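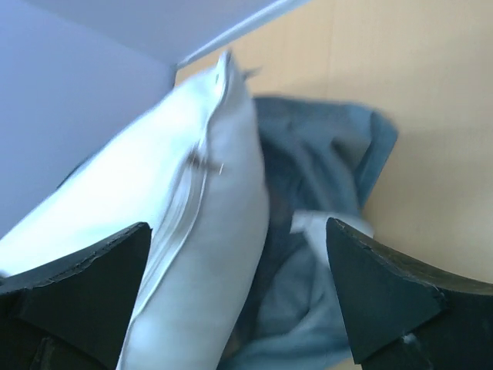
*Photo: wrist camera, cell 6, Lonby Linen Works. Courtesy of the night maintenance desk.*

**The Pillow Arm**

The arm in cell 6 had been dropping pillows since the end of the summer, and by September I had grown fond enough of it to take the matter personally.

You have to understand that I came to Lonby from a bottling plant, where everything was hard and round and stood up straight when you asked it to. A bottle is a polite sort of object. A pillow slumps, and it hides its corners, and it has a zipper that can be up at the top of the fold one time and underneath the next. My first week in the linen works I stood at the glass with my coffee and watched the arm pick white pillows out of the cubby and lay them on the belt, and I thought it was the most patient thing I had ever seen. I have raised two children and I know what patience looks like.

So when the day shift left a note saying the fingers were slipping and would I please turn up the grip force, I read it twice and put it in my pocket. I didn't want to turn up the force. The arm already pinched hard enough to fold a pillow in half at the bottom, and the last time somebody had gone up a notch we'd sent a hotel in Ballia a stack of pillowcases with a crease in every one that no iron would take out. They were very nice about it on the telephone, which made it worse.

I locked out the cell a little after eleven, hung my tag on the gate, and went in with the flashlight and the step stool. It's quiet in there once the air is off. The compressors let go with a sigh and after that you can hear the dryers two halls over, going around and around like somebody thinking.

The fingers told me most of it. They're black wedges, flat at the tip, and the left one had gone fuzzy along its upper edge, with a pale rim where the dark stuff had worn away. The right had little scratches and a green shine on it when I moved the light. I ran my thumb along both of them, the way you'd feel a kitchen knife for a nick, and the left one caught on my skin. A new fingertip doesn't do that. Ours are meant to be looked at every 2,000 picks and swapped at 3,000, and the sheet on the gate had last been signed in July, by me, in handwriting that suggested I had wanted to go home.

Well, there was nobody to scold but the one on the stool, and I did that quietly and got on with it.

The spares were in the Gillham cabinet, third drawer, under a bag of cable ties and a birthday candle. Changing a fingertip is a small job and I have always liked it. You back out the two screws, and you keep them in your cap so they don't go down the floor drain (ask me how I learned that), and you wipe the seat with a rag before the new tip goes on, and then you snug the screws a little at a time, first one and then the other. My grandmother put lids on jam that way. I did the left and then the right, and I set the old pair on the stool where I could see them, side by side, like shoes outside a door.

Then came the part that the Sæther manual gives a single line. *Re-zero the gripper and confirm the pick.* I closed the fingers with nothing between them and set the zero, and opened them, and closed them again, and it came up the same. For the confirming I wanted a real load, so I put a white pillow in the cubby along with some blue cloth that had come through in a heap, denim or something like it. I could have cleared the cloth away. But the arm was going to meet worse than that before breakfast, and it seemed kinder to let it practice with me there.

I went out, shut the gate, took down my tag, and gave the cell its air back. The arm woke up and stretched to its home position, and I put it in slow mode and brought the wrist camera up on the screen by the gate. I do love that view. You see what the hand sees, the two dark fingers coming in big from either side and the pillow like a snowy hill between them, with the seam running up it to the peak.

It closed. I had my hand on the stop, out of habit, and I found I was holding my breath along with it. The pillow folded between the tips and the little zipper pull swung out to one side, and the arm lifted, no faster than I would have myself, and carried the whole soft business over to the belt and let go.

I ran it again with the pillow turned over, and again with a corner tucked under, and it did them both. The force was right where it had always been. I wrote the pick counter back to nothing and signed the sheet, neatly this time, and put the day shift's note up next to it with my answer on the back - *new tips, same grip, please look at them when you walk by.*

Then I brought the cell back up to full speed and stood at the glass awhile. My coffee had gone cold on the ledge. I drank it anyway and watched the pillows go down the belt, and when the old fingertips turned up in my cap at the end of the night, I took them home in my lunch pail and put them on the kitchen windowsill, next to the jam.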